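Trade Notes: Garment Labeling and Fit Standards

Skuvberg changes its size block for the fall knitwear line

Skuvberg has replaced the size block behind its women's knitwear, starting with orders shipped in July. The old block was drafted from a single fit model and graded up and down by fixed steps. The new one uses body measurements from 300 customers, taken at the brand's own fitting counters, and grades the upper and lower halves of the range separately.

The main change for buyers is at the chest and upper arm. A medium pullover now measures 118 centimeters around the chest when laid flat and doubled. Sleeve width at the bicep grows faster above size large than it did before, and shoulder width grows more slowly. Body length is unchanged in all sizes.

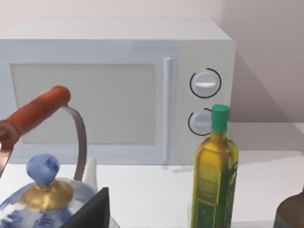

Stores that carry both old and new stock should keep the two apart. The size letters are the same, but the care label on the new block has a small "B" after the style number. Swing tags were printed before the change and do not show it. Staff should read the sewn label, which sits in the left side seam.

Cunha, the mill that knits the line, has also moved to a heavier yarn for the ribbed styles. Samples relaxed by two percent in width after the first wash, against four percent for the earlier yarn. The figures apply to a cold wash and flat drying. Hung drying was not tested, and the care label continues to advise against it.

Returns are the reason the work was done. Skuvberg says that fit was the most common reason code on returned knitwear last season, with tight sleeves listed more often than any other fault. The first run on the new block is 3000 pieces across five styles. A second run will be ordered after the return codes from the first have been read.
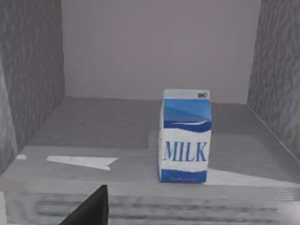
Milk carton with blue and white graphics, computer rendering.

Two related points for wholesale accounts:

Follico will stop supplying paper size charts at the end of the season. The charts move to its order portal as one file per style – accounts that still need print can order packs of 100 until stock runs out.

Zekunier has kept its existing block but will add finished garment measurements to its line sheets. Chest, body length and sleeve length are given for every size, with a tolerance of one centimeter either way. Measurements are taken on unwashed pieces after a day of rest off the hanger. Trousers and skirts will follow with the spring line sheets.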